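# prudilitz-toys

Item notes for the toy figurine part of the Whiteley table set. Maintained by Phyllis Kershaw. Last layout change: March.

## Contents

Small toy animals, handled one at a time at table height. The lion is brown, modeled standing, mane and head raised, one front leg forward.
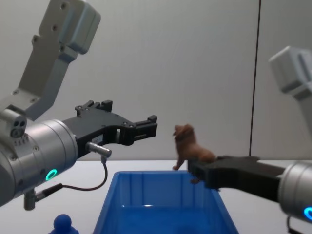 Names in `items.csv` are lowercase and singular — `lion`, never `toy_lion` or `lions`. Color is a separate column and takes one plain word. Pose is free text, 21 characters at most.

## Fields

| field | type | note |
|---|---|---|
| `item` | string | name as above |
| `color` | string | main color only |
| `pose` | string | blank if not recorded |
| `surface` | string | `table` throughout |
| `batch` | int | 1 or 2 |

Batch 2 replaces the old `Prison` folder, named after a board game box the first figurines were stored in. Paths that still point there return a 404 on the Jurnamen mirror.

## Surface

The tabletop is white and smooth, against a light warm gray wall. Pale items need a manual check of the outline before they are added.
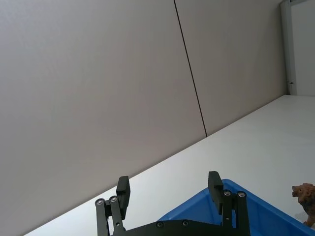 Row IDs start at 1,000 and are not reused. If an item is withdrawn, leave the row and set `batch` to blank.

## Known issues

- `pose` mixes "standing" and "upright" in batch 1
- left and right are as seen by the viewer — older rows may differ
- no scale or weight column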